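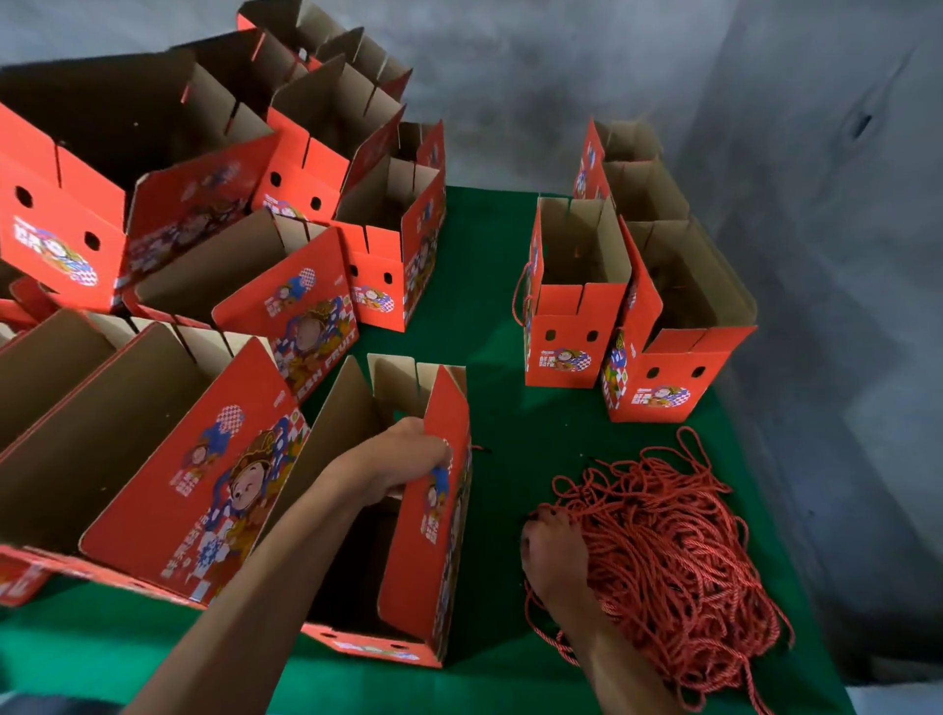 The Fruit Box Gets Its Handles

Give me a good box and I'll forgive the fruit almost anything. Daryna Stelmakh feels the same way, and she has spent most of September up to her elbows in red cardboard at her packing room in Droltton, getting gift carriers ready for the fall orders.

They're wonderful things! Bright orange-red on the outside, plain tan inside, with a round-headed cartoon character along the sides, blue-and-white checks, Chinese lettering and plenty of fruit. The ends stand tall, with slits along the top and round black holes for the rope. You want to carry one down the street before there's a single orange in it.

The cardboard is the quick part, Daryna says. Fold, press, stand it up, next. Then come the handles. The red ropes arrive in one big bundle, and by mid-morning the bundle is a bird's nest.

"I used to comb them all out first," she told me. "Now I just hold the box with my left hand and go fishing with my right."

Threading takes a little feel. You push the rope through from the outside, knot it inside, and give it a proper tug (a loose knot shows up on somebody's front steps, with pears rolling everywhere). Her friend Ustyna Harasym ties hers double and is a bit smug about it.

This season's order from Tuduvero is for 1821 boxes, and the two of them still argue over how long the handles should be. Daryna likes them short, so the box sits close to the hand. Ustyna wants room for a winter glove. I tried both, and I'm with Ustyna.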